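4.3 Preparing the paper sorting task

This section is for the person who wears the wrist markers and records the demonstration. Read section 4.2 (Calibration) first.

1. Put the drawer organizer on the round table. The labels must face the operator.
2. Check that each label can be read from the standing position. Do not change a label between two recordings of one series.
3. Fasten one marker strap on each wrist. Sleeves must not cover the marker faces.
4. Lead the cables down toward the body, so that they do not pull on the papers.
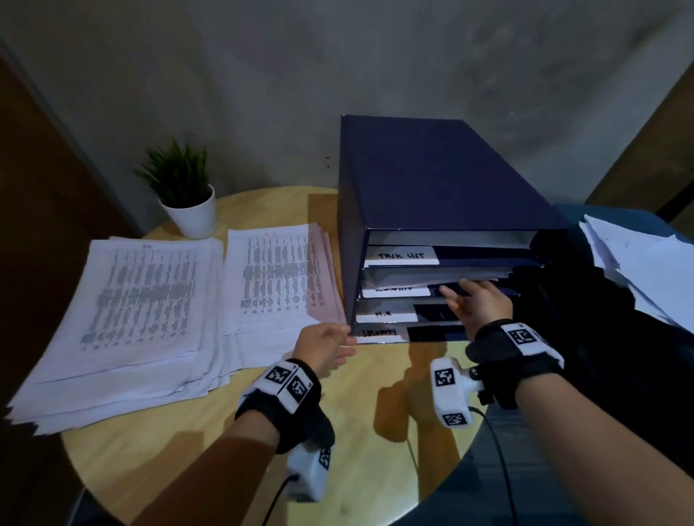
5. Hold both hands still for 2 seconds, then start the first movement. The Plamar software needs this time to find both wrists.
6. Move the papers at normal working speed. A recording of more than 15 minutes must be divided.

CAUTION: Do not turn the wrists so far that all marker faces are hidden from the head camera. If tracking is lost, the software shows message 922. Stop and repeat the step from the beginning.

Note: Use only papers without personal data. Labels such as H.R or SECURITY are permitted on drawers, but real staff documents are not permitted under the Pruvberg rules for data collection.

4.4 Handling a stack with two hands

Take the stack at its lower corners, with the thumbs on the front sheet. Keep the fingers away from the marker faces. Leave other stacks on the table where they are until their turn comes.
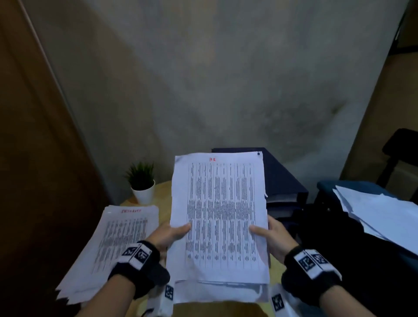
Written by: Matos, Technical Documentation, Geretti
Last revision: 2018-03-15

If a sheet falls down, do not catch it quickly. Finish the movement, mark the recording as "interrupted" and pick up the sheet afterwards. This rule is new since February. It replaces rule 18 of the old safety sheet.

After each series, remove the straps and clean the marker faces with a dry cloth.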